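Capítulo 9
Las tareas pendientes: ¿pueden ya las máquinas con la casa y el taller?

Objetivos del capítulo
Al terminar este capítulo, el estudiante podrá distinguir entre una demostración y un servicio, leer con cautela una tasa de éxito y descomponer una tarea doméstica en las operaciones que exige de una máquina.

9.1 Una promesa con muchos aniversarios

Cada cierto tiempo se anuncia que el robot doméstico está a punto de llegar. El anuncio suele ir acompañado de un vídeo en el que un brazo dobla una camiseta o mete un plato en el lavavajillas. El espectador completa el resto por su cuenta: si sabe doblar una camiseta, sabrá doblar la colada; si sabe doblar la colada, sabrá guardarla. Ninguno de esos pasos está demostrado en el vídeo, y el segundo es bastante más difícil que el primero.

Los autores de este manual no comparten el entusiasmo habitual. Tampoco sostenemos que la tarea sea imposible. Nos limitaremos a preguntar, en cada caso, qué se ha probado, cuántas veces y en qué condiciones, y el lector verá que la respuesta suele caber en muy poco espacio.

Conviene empezar por el contraste con la fábrica. En una línea de montaje, la pieza llega siempre al mismo punto, con la misma orientación y bajo la misma luz. El robot industrial es rápido y fiable en buena parte porque alguien ha ordenado el mundo para él. En una cocina, en cambio, el cesto cambia de sitio, el mantel tapa lo que ayer estaba a la vista y el vaso puede ser de cristal o de plástico. El trabajo de ordenar el entorno, que en la fábrica hacen los ingenieros, es justamente el que se le pide al robot en casa.

9.2 El caso Etgate

Usaremos a lo largo del capítulo un ensayo modesto, el proyecto Etgate, realizado en un piso de pruebas de Drelledholm. El encargo era recoger objetos pequeños de una mesa y dejarlos en un recipiente. La nota de prensa hablaba de 1,000 intentos y de un sistema «listo para el hogar». El informe técnico, menos leído, precisaba que en 226 de esos intentos un operador tuvo que intervenir.

Hagamos la cuenta. Una persona intervino en el 22,6 % de los casos. Como resultado de laboratorio es respetable. Como electrodoméstico, sería una lavadora que llama a su dueño más de una vez por cada cinco lavados. Además, los objetos se habían elegido de antemano: no había monedas, ni papeles, ni nada más plano que una caja de cerillas. Quien haya recogido una mesa después de cenar sabrá valorar la omisión.

La empresa Khattak, que suministró las pinzas, ensayó después el mismo programa en un taller de Fatutgate, con tornillería en lugar de objetos domésticos. El informe de aquel ensayo ocupa 2 páginas y no incluye el número de intentos. Volveremos sobre él en los ejercicios, como muestra de lo que no se puede concluir de un documento así.

9.3 Qué hay que saber para coger algo de una mesa

Para una persona, coger una llave de una mesa es una acción única. Para una máquina conviene separarla en varias: localizar el objeto, decidir por dónde cogerlo, acercar la pinza sin golpear el tablero, cerrarla con la fuerza justa y comprobar que el objeto sigue ahí al levantarla. Un fallo en cualquiera de ellas arruina el conjunto.
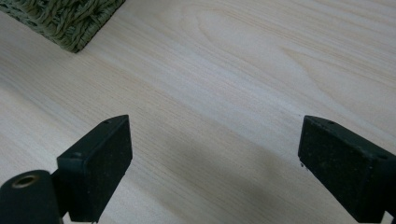
La localización se da a menudo por resuelta, y no debería. Una sombra que cruza la superficie puede alterar el contorno que calcula el programa, y la propia pinza proyecta la suya al acercarse. Las vetas de la madera introducen líneas que no son bordes de nada. Un sistema entrenado sobre tableros blancos y lisos puede perder buena parte de su acierto al pasar a otro material, y las notas de prensa rara vez dicen sobre qué superficie se trabajó.

El cierre plantea otra dificultad. Dos dedos rígidos sujetan bien un bloque y mal una servilleta. La mano humana corrige el agarre mientras lo hace, guiada por el tacto; muchas pinzas no disponen de un sentido equivalente y dependen de haber acertado desde el principio.

Queda la comprobación, que es donde más se maquillan las cifras. En algunos ensayos se cuenta como éxito que la pinza se cierre sobre el objeto, aunque este caiga un instante después. Antes de comparar dos porcentajes, el estudiante debe averiguar qué se contó en cada uno.

Términos clave: entorno estructurado, agarre, intervención del operador, tasa de éxito.

Para pensar antes de seguir
Elija una tarea que haga a diario y anote las operaciones que contiene. Señale después cuáles aparecerían en un vídeo promocional y cuáles quedarían fuera del montaje. Guarde la lista, pues se utilizará de nuevo en el apartado 9.4.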